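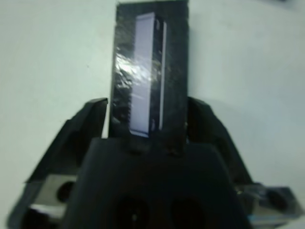

Fig. 4. Dark block, face wrapped in clear tape. Pale panel runs the long way.

Section 4: Wrapping and setting down the block

Read the whole section first. Takes a few minutes, longer if the tape fights you.

You need: the block, clear tape, a dry lint-free cloth, a clean white surface with good light. Scissors, not teeth.

1. Wipe the block. All faces, panel last. Let it dry.

2. Cut tape to 74 mm strips. Stick the ends lightly on the table edge so they're ready.

3. Stand the block upright, panel facing you. First strip goes down the long side of the panel. Start at the top, press down as you go.

4. Next strip overlaps the first by 4 mm. Keep going until the whole face is covered, panel included.

5. Rub from the middle out with the cloth. Small bubbles and fine wrinkles are OK. Big folds over the panel are not, peel and redo.

Note: tape throws a lot of glare under a ceiling lamp. Tilt the block a little before you decide theres a scratch. Half the returns Petrică Buzatu gets at the Kerkilholm bench are just glare.

CAUTION: Do not stretch the tape. Stretched tape pulls back overnight and lifts at the corners.

CAUTION: No heat guns. No hair dryers either.

Thin flat parts

Same idea, lighter hands. Glossy dark pieces show every fingerprint, so hold by the edges only.

6. Check the long edges against the light. Look for lifted film or chips. Film lifted: press it back with the cloth. Chipped: set aside, do not wrap over it.
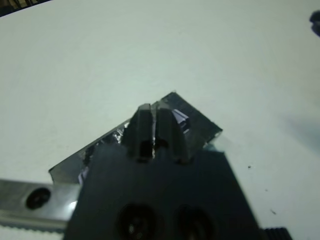 Can I reuse tape I already peeled off?
Use a fresh strip every time. Peeled tape picks up lint and wont hold at the corners.

7. Lay the part flat on the cloth, glossy side up. Keep it off bare metal, edges chip easy.

8. Leave everything alone for 40 minutes. Then check corners again, press down any that lifted.

Note: older Gultska sheets say 49 minutes. Either is fine, 40 is enough in a warm room.

9. Write the part number on the bag, not on the tape. Marker comes off on your hands and then on the next panel.

10. Store blocks upright, thin parts flat, nothing stacked on top. Go to Section 5 for boxing.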